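8 April 2023 – open day at Jullcombe, notes for the group

Back from the Kalside open day and still buzzing. Volker Wendt ran the demo himself, no slides, just a bed, a bin and a humanoid told to deal with the laundry. Up to 21 of us squeezed in per slot, and I stayed for two.

What I wanted to see was cloth handling, because that's where our Malik rig keeps embarrassing us. Their grasp approach is so simple! Come in low, press into the pile, close, lift, check. If the check fails, go again. Volker says they logged 1,000 grasps on towels and shirts before they touched the arm speed at all.

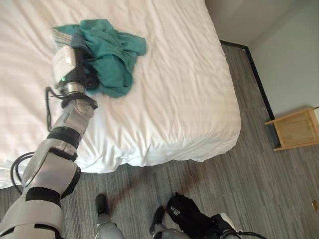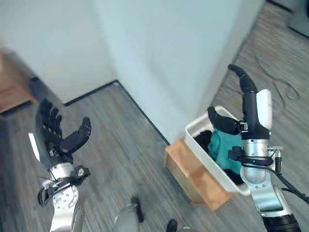 Asked about cable routing, as ours snags at the wrist every other day. They leave more slack than I'd dare and replace the ties every 202 hours of running. Worth copying – cheap, and we could do it this week.

Other bits:
Thin cotton is still the hard one. Two layers come up when you want one.
Dark fabric gives their depth sensing trouble too, so it isn't only us.
Eichhorn had people there asking about hospital linen. Good questions, I should have written them down.
Six operators trained so far, most of them in a day.

Volker offered us a slot in September to bring our own cloth set. I said yes on the spot (sorry, will sort out the van). Need to pick the fabrics and wash them a few times first, new stuff is too stiff.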